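Table-clearing trial puts simulated robots to work on the chores we all put off

Posted Mon 29 July in Home and Workshop

Can a machine tidy a table yet? A small group of testers at Ondach has spent the summer trying to find out, and the first batch of results makes cheerful reading for anyone who has ever looked at a cluttered worktop and gone to put the kettle on instead.

The trial is called Sivness and it runs entirely in simulation. Robot arms are set down in computer-built rooms, given a short instruction in plain English, and left to get on with it. "Put the bowl away" is one. "Move the blue thing off the table" is another, and that sort of loose wording is deliberate, as it is how people talk to each other at home and across a workshop floor. The arm has to work out which object is meant, reach it without knocking anything else, lift it and set it down where it was asked to.

Ondach ran 1,922 attempts in this first round, spread over 300 different room and table layouts. An attempt counted only if the right object ended up in the right place with everything else still where it started. Nudging a neighbour was a fail, even when the main job was done perfectly. That is a stiff rule, stiffer than most of us would apply to our own children, and it makes the good runs all the more fun to watch.

"I've sat through hours of these and I still lean forward in my chair," says Eusebio Aranda, who writes the chore lists. "You get a plain bowl on a clear bit of table and the arm goes straight in, picks it up, off it goes. Then you swap the bowl for something with a funny outline and suddenly everyone in the room is holding their breath."

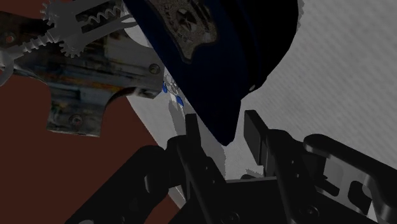 Grip is still the hard part, then. A pair of stiff fingers is a fine tool for a box or a block, where there are two flat sides to pinch. Give it a smooth curved surface and it has to choose its spot with much more care. Hold it too high and the object swings. Hold it too low and it tips. People sort this out by feel (most of us couldn't say how we pick up a mug) and the arms in the trial have to manage it largely by sight, so a bad first guess tends to stay bad all the way to the end.

Odd shapes bring a second headache, and that's naming them. Sivness mixes everyday household things with parts you would sooner expect on a repair bench: gears, brackets, springs, plates with bits sticking out of them. Aranda is fond of these. A kitchen bowl is a kitchen bowl, but ask three people what to call a lump of machinery and you'll hear three answers, and the robot has to cope with all of them. In the trial an instruction might say "the metal thing", "the clockwork bit" or "that rusty part", and the best of the systems tested took all three in their stride a pleasing amount of the time.

The language side has come on at a tremendous pace. In the group's early trials, back in December, instructions had to follow a set pattern or the arm would simply sit there. Now testers can ramble a little, change their mind halfway through a sentence, or describe something by what it's next to, and the arm will often set off for the correct object. Setting off is one thing and arriving is another, of course! But a machine that understands which item you mean is well on the way to being a useful one.

Rosaire Lachance looks after the other half of the project, which is working out where the failures come from. She sorts each failed run into one of 8 groups, from "went for the wrong object" to "dropped it on the way". The largest group by a clear margin is the one she has labelled "crowding", meaning the arm touched something it shouldn't have while reaching for something it should.

"People think about the fingers and forget about the elbow," Lachance says. "An arm is a big long thing. It takes up room all the way back to where it's bolted down. You can plan a lovely path for the hand and then sweep half the table with your forearm."

She would like to see more effort put into that. A person reaching across a laid table tucks the elbow in and turns at the waist, all without thinking. A robot with several joints has plenty of ways to reach the same spot, which ought to be an advantage, but it has to choose among them quickly and stay clear of whatever is standing in between. Many of the systems in the trial pick the shortest way and hope for the best.

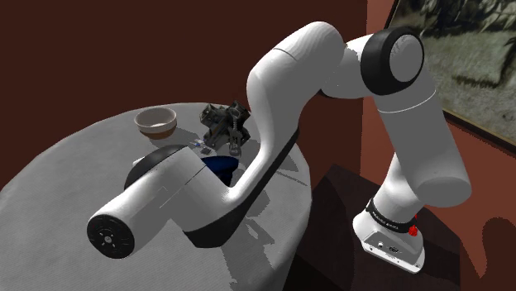 Reach matters a good deal too. Ondach tried layouts with the arm fixed close beside the table and others with it set further back, and the closer position did better with small items at the far side but worse with anything near the base. The arm has to fold itself up tightly to get at things under its own shoulder. Lachance compares it to trying to do up your own top button in a phone box. The middle of the table was the happy zone in every layout, and if you are the sort of person who likes to plan a kitchen years ahead, there may be a hint in there about where to leave the things you'd like moved.

Light and shade were changed from run to run as well. Some rooms were bright and plain, others had dark walls and deep shadow, and dark objects on the gloomier settings caused a fair bit of trouble. A navy or black item can lose its edge against its own shadow, so that the arm closes a touch early or a touch late. Pale crockery was the easiest of the lot. Aranda has already asked for more dark objects in the next round, and he was grinning when he said so.

So how near are we to having one of these at home? For a single clear task on a tidy surface, much nearer than many people suppose. In the simplest set of layouts, one object and lots of space, the leading system got through a run of 100 attempts in a row with no dropped items. That is a lovely result and the team had cake. With a fuller table the picture changes, and nobody at Ondach would yet trust an arm to clear up after a family dinner with the good glasses out.

Shop-floor work may come first. A parts bench is more predictable than a kitchen, the same few items turn up again and again, and there's usually someone close by who can step in. Leitner, a small repair firm which services clocks and mechanical toys, has been following the trial with an eye to sorting. Its staff spend a good slice of each morning moving parts from a mixed tray into the right bins before any repairs can begin, and they would be delighted to hand that job over. The firm has sent Ondach a list of the shapes that give new starters the most bother, and several are likely to be modelled for the second round.

It should be said that a simulated table is a kinder place than a real one. Nothing is sticky. Nothing has a chip in the rim or a loose handle. The computer works out how things slide and tip, and it does so well enough to be useful, but grease, crumbs and a wobbly table leg are all still to come. Lachance is quite open about this and would rather find the clumsy habits on screen, where a failed run costs a few minutes of computer time, than in a room full of broken plates. Once a fault shows up she can rerun the same layout over and over with one thing altered, a bowl turned slightly or a wall made paler, and see which change makes the difference. Try doing that with a real kitchen.

The next step is a move to real hardware. A partner workshop at Esitz is getting a test room ready with one arm, one table and a shelf of objects chosen to match those in the simulated layouts. The plan is to take the runs that went best on screen, try them on the real arm and see how many hold up. Aranda expects a drop at first and says he'll be pleased if the order stays the same, with the strongest system on screen also the strongest in the room.

Before that there will be a second simulated round with longer jobs. At present each attempt is one instruction and one object. The new lists will string chores together, such as clearing the small items to one side, lifting out the bowl and then putting the small items back. A slip early on will matter more, and the arm will need to notice that it has slipped. Spotting your own mistake and having another go is a skill that hardly any of the current systems show, and it's the one both Aranda and Lachance most want to see.

Ondach is also asking for chore ideas from the public. Suggestions should be a sentence or two long, written just as you would say it to another person in the room, and they can come from the kitchen, the shed, the shop counter or anywhere else with a flat surface and too much on it. Ones already received include pairing up odd lids, finding the end of the sticky tape, and "move everything so I can wipe, then move it all back", which Aranda has pinned up above his desk.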